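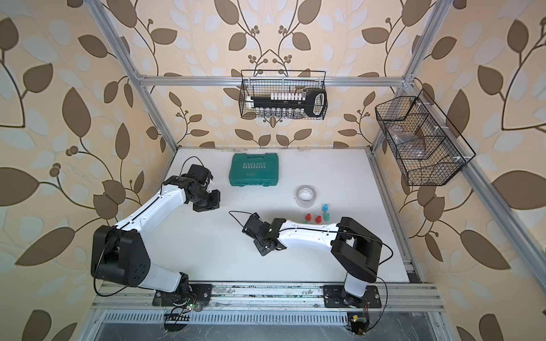
My sister said the house should go to whoever would live in it, and that she wouldn't. She said it on the phone from Wamelberg on a Saturday morning, while I stood in our mother's kitchen with the back door open to let the smell out.

I said I hadn't asked her to live in it. I had asked what she wanted done with the piano.

"Sell it," she said. "Or leave it for the new people."

The piano was a Marchetti upright that had been tuned twice in my lifetime. The man at the music store in Fodstead had told me over the phone that he wouldn't come for it, even free. There were three steps down from the porch and a turn in the hall, and he had a bad shoulder. He gave me the number of a hauling company. They wanted more than I had in my wallet, so I said I'd call back.

I spent the rest of the morning on the desk. Our mother kept bills in shoeboxes by year, and she kept the envelopes too. Under the gas bills I found a green savings book from the bank in Fodstead. The last line was in blue ink and said 2,259. The bank had closed when I was in high school. I sat on the floor and read the whole book from the front. She had put in 30 dollars a month, and some months she had put in nothing, and in one August she had taken out nearly all of it and started again.

I called my sister back.

"What happened in August?" I said, and told her the year.

She was quiet for a bit. I could hear her running water.

"That was my teeth," she said. "No. That was the piano."

I had always thought the piano came from our grandmother. I had told people so. My sister said no, it came on a truck from the Marchetti store, and our father didn't speak at supper for six days. She had been nine and I had been four. She said our mother had played it every evening that fall with the window shut, the same two pieces, and in spring she went back to work nights at the laundry and the lid stayed down.

"Why didn't she tell me?" I said.

"You never asked her where it came from."

I said that was true.

After lunch I opened the lid. Several of the low keys stayed down when I pressed them and I had to lift them back up with a fingernail. In the bench there was sheet music, a church bulletin, a flat pencil and a receipt folded small. I put the receipt inside the savings book. The music had fingering written over the notes in her hand, for one page and a half, and then it stopped.

I don't play. I tried the first line anyway, with one finger, reading the numbers. It took me a long time. A dog down the road barked for a while and quit.

About four o'clock the woman from the real estate office came by to measure the rooms. She had a tape that clicked. She asked if the piano was staying, and I said no.

"It's a big piece," she said. "Where's it going?"

"My place."

She wrote that down, or wrote something down. She asked me about the furnace, and I told her what I knew about the furnace.

When she had gone I called the haulers and gave them my address. The man asked if there were stairs. I told him three at one end and an elevator at the other, and he said to measure the elevator. Then I called my sister and told her, and she said I was out of my mind, and asked what I was going to do about the low keys.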